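Arms plating breakfast trays, what happens to the line staff hours?

Posted in Workplace & Catering > Equipment and Automation
Tags: breakfast line, two-arm cell, staffing, allergens

traylineteri

Hi all, quick one, on break so sorry for typos. I lead the breakfast line at the Ploreck building, contract is with Senier. We do 395 covers on a normal morning, bread or pastry with a drink, on a tray setting with placemat and cutlery. Eleven of us on the early shift including me.

Since April we have had a two-arm cell in the prep room, the Cillilus project. One arm on the cutlery side, one on the bread side with tongs. Plan as I was told it: the cell does the place settings and puts the bakery item on the plate, people do hot food and drinks and anything with a diet card. Right now it is slow and we still run the full line next to it.

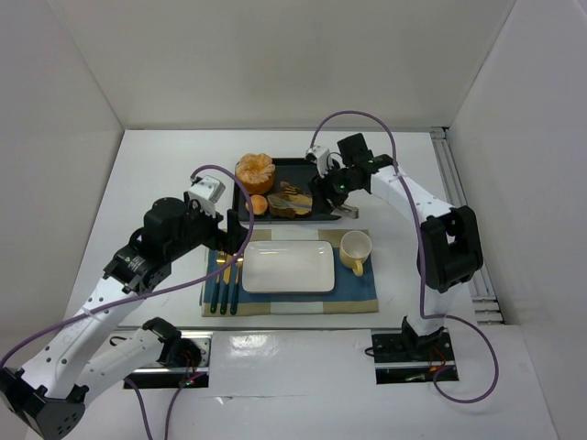 My problem is the hours. The draft rota for after summer has 2 people fewer on the early shift, and a new line called "cell attendant" with no job description, no grade, nothing. I asked what the attendant does and got "loads the tray, clears faults". Who washes the tongs? Who wipes the grippers down? Who signs the allergen sheet if a nut pastry touched the tray before a plain bun? At the moment that's me signing for all of it and I'm not happy signing for something I was not standing at.

Also the crew. A couple of my people have been on trays for years and they are fast, they set a place without looking. Now they get asked to lay everything out in the exact same spot every time so the arms can reach it. Handles toward the front, heads toward the tray, plate in the middle of the mat. It's slower for us and it makes them feel like they work for it. One of them asked me straight out if she should be looking for something else. Didn't know what to say.

So:
Has anyone got a written job description for this kind of attendant role?
Did your hours really drop or did they just move?
How do you handle the allergen sign off?

Edit, someone asked in a message what the setup looks like from the loading side. Tray gets filled first, then mat, plate, mug, cutlery, then you step back past the marked line and press ready. Adding another one. 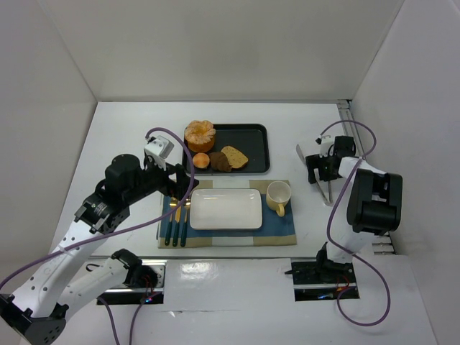

Loading side, arms either side of the mat. Plate empty, bakery tray behind it.

We are not allowed to reach in while it's live, which is fair, but a crooked mat means stop, fix, restart. On a bad morning that's a lot of stopping.

12 people found this useful to read

galley_rat

Been through nearly this at a Stevens site, conference catering, bigger than yours. Hours moved, they didn't drop, not in the first year anyway. We lost the time at the plate and got it back at setup and cleaning. Cleaning most of all. Anything that comes near open food has to go on your cleaning schedule with a name and a frequency, so get the cell on there before you talk about anything else. If nobody has time on the rota to do it then the rota is wrong and you can show them why on paper.

What I did: kept a log. Cheap notebook, hung on a hook. Every stop, what time, who fixed it, how long. Over the trial we had 1,430 settings through and the log showed one person was basically never free to do another job. They'd planned that person at half time. With the notebook in the meeting it was a ten minute conversation. Without it I think I'd still be arguing.

Job description, ours had these lines, copy what you like:

Loads bakery tray and place setting to the layout card
Starts and stops the cell, stays within sight while it is running
Clears stops, calls for support after the second one of the same kind
Swaps tongs between allergen groups, and at the break
Cleans contact parts per schedule, signs own sheet
Does not cover another station at the same time

That last one got fought over. Keep it.

Grade: we got it one step above line assistant because of the sign off. Took months. Ask for it before the rota is final, much harder after.

About your crew member, tell her what you know and what you dont. Ours were told "nothing will change" and then it changed and they never believed the next thing.

Comment from traylineteri
Thank you!! The "does not cover another station" line is exactly what I needed. Starting a notebook tomorrow. Did the support person come out for stops or was it by phone?

Comment from galley_rat
Phone mostly. First weeks on site, then phone. Get the number on the wall and get the hours in writing, early shift starts before a lot of help desks do.

mp_nights

just refuse to sign. simple as that. if you weren't there its not your signature

also machines never keep up with a real breakfast rush, they'll drop it by christmas

bakeandtake

Only answering the allergen bit. Ask for separate runs. Plain items first, then gluten and egg, nut stuff last or not through the cell at all. We keep nuts off ours completely, hand plated at a separate bench, one person, different color tongs. Over 2,603 trays we've not had to pull one for a mix-up but we also keep the range small so take that how you like.

The signature should belong to whoever loaded the tray. Mixed tray with everything on it side by side, you can't sign that as nut free whoever puts it on the plate, person or arm. Same rule as before really.

Would not go with just refusing, you'll get a form with your name printed on it instead. Write to your Senier manager, ask who the named person is for the cell, per shift. Keep the reply.

Comment from traylineteri
Sent it at lunch. Will update when I hear, rota meeting got moved to next month anyway.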